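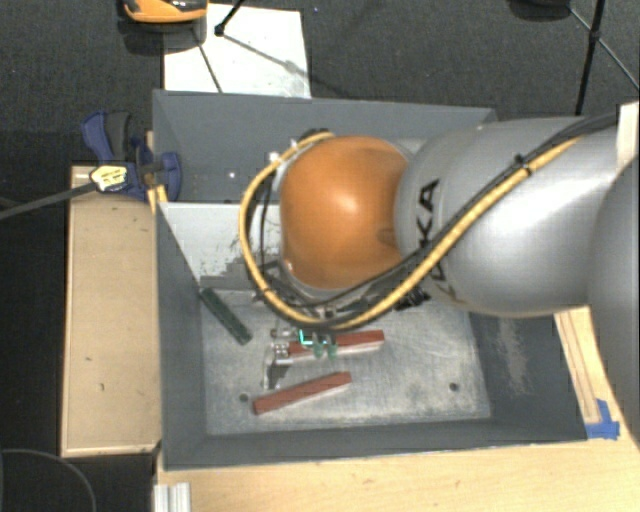 Vitale bin picking cell - inspection checklist with comments
Arm, gripper, bin and table. Monthly, plus after any collision stop.

Marks used: OK, WATCH, FIX, NOT CHECKED. A mark without a comment will be read as NOT CHECKED. The previous sheet had OK all the way down the page and no comments, so I have ignored it and started over.

Before going near the bin

1. Arm stopped, drives off, key out and in the pocket of the person doing the check.
OK. Note that the Nodby setup guide says pausing the program is enough. I don't accept that. A paused arm is still an arm with power on it.

2. Emergency stop tested from the operator side.
OK. Pressed twice, latched both times, reset needed both times.

3. Emergency stop tested from the far side.
NOT CHECKED. Could not get to it without stepping over cables. That is a finding in itself.

Cables on the arm

4. Yellow cable: loop free to move at the wrist, no kinks, no flat spots, no rubbing through.
WATCH. The loop swings out wide to the left of the orange joint and back underneath before it climbs over the gray section. I was told it needs the slack for the last axis. Maybe. It also puts a big loop of cable right over the bin, and I would like to see the full range jogged at slow speed before anyone tells me it clears the walls.

5. Black cables: running with the yellow one, not twisted around it.
OK for now. Feel along the underside by hand. Looking from the top tells you very little.

6. Cable ties: tight, right place, tails trimmed.
FIX. The tie on top of the silver section has its end sticking up. Cut it flush. And one tie at that spot is doing more work than I like for a bundle that thick. Bekon's answer was that it has held so far. So had the one that broke.

7. Fittings on the lower side of the arm, below the KUKA lettering: hand tight, no play.
OK. They stick out, though, and they would be the first thing to hit a bin wall on a low reach. Add to the collision stop list.

Gripper

8. Bracket screws: paint marks lined up.
NOT CHECKED. Can't be done with the wrist over the bin, the joint and cables hide most of the gripper. Park the arm up and clear for this line. Checking it from memory doesn't count.

9. Green fingertips: no tears, no cloudiness at the root, both sitting at the same height.
WATCH. They hang side by side as they should. The rated life is supposed to be 500 hours. The log says 407, but the log is filled in by hand and has gaps, so treat them as due. Two spare pairs to be kept in the drawer.

10. Fingertips clear of the bin floor at the lowest pick.
NOT CHECKED. Use the feeler strip, one corner at a time. The software limit is only as good as the last time somebody measured the floor.

Bin

11. Floor: no burrs, no raised edges at the holes.
OK. Scratched all over, but the scratches are fine ones. Run a gloved finger round both of the small holes anyway.

12. Walls: no fresh contact marks.
WATCH. Brownish scuffs down the inside of the right wall. I was told they are old. No earlier sheet mentions them, so "old" is an opinion. Outline them in pencil and compare next month.

13. Light panel toward the back: firmly seated, surface sound.
FIX. Chipped and patchy along the bottom. Push on it from both sides before signing. If the chips get into the bin they can end up under a block and tip it.

14. Test blocks: two red, one green, edges sound, no splinters.
OK. Leave them lying at odd angles for the test run. A cell that only picks blocks laid out straight hasn't been tested.

Holding the bin down

15. Clamp at upper left: jaw pad fully over the rim, bar straight, label readable.
WATCH. The pad is over the rim. Lean on the bin and see if it creeps. Clamps work loose with vibration, whatever the catalog says.

16. Right side: bin held against the wood strip, strip fixed to the table.
FIX. There is blue tape at the lower end of the strip, torn at the edges. Tape is not a fixing. It doesn't even count as a position mark once the edge is ragged. Screw the strip down, then draw a line on the table along it.

17. Bin position against the taught corner points.
NOT CHECKED until line 16 is done. No use measuring something that may move.

Restart

18. First run at 25 percent speed, hand on the stop, one full pick and place per block.
Not released. Lines 3, 6, 8, 10, 13, 16 and 17 first.

Nistitz wants a copy with the fixes signed off one by one. A single signature at the bottom will be sent back.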